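Small bin next to the plants — emptying it without the mess?

mossycorner
Right, bit of a dull one. My bin lives on the floor by the big pots and I stuff it until crisp packets start going over the side. It's one of those tiny ones with a thin blue liner. How full do you lot let yours get?

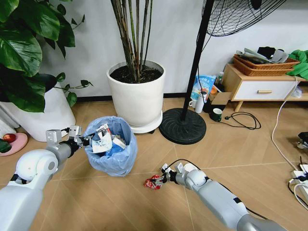
Istow Home & Houseplants Club

Also the planter on the little wheeled caddy is right behind it, so there's not much elbow room, and I've got mugs and a fan on the floor as well. Yes, I know.

tenpencemix
Take it out at half full! I buy the Henao liners, 300 on a roll, so I never feel bad about using one.

gritbucket
Half full is a waste of plastic, sorry. Squash the tissue down and carry on. Mine goes a week. 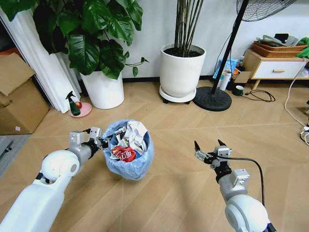 Red wrapper at the front, tissue on top.

tenpencemix
Squashing is how you split them — those thin ones go at the bottom every time. And then it's all over the tiles.

gritbucket
Not if you buy decent ones. Flitby do a thicker liner, 40 for not much more.

mossycorner
I'm in the middle, I think. I do like to ease the rim off all the way round first, then hold it open on both sides so there's room to drop in the last bits off the floor. Boxes with corners are the worst for poking through.
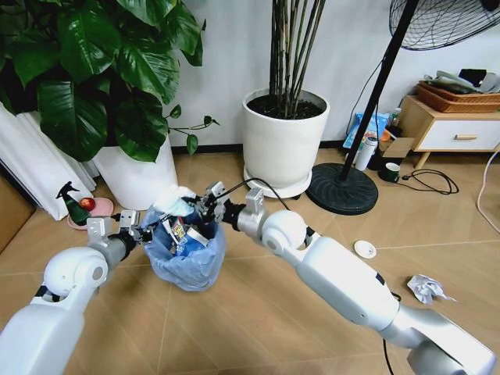

Re: and move the plant?

leafmould_lil
Lovely big heart-shaped leaves on that one! I'd shift the bin, though, and leave the pot where it is. Mine sulked for all of June when I dragged it across the room.

gritbucket
It's a plant, it'll cope.

leafmould_lil
Tell that to mine.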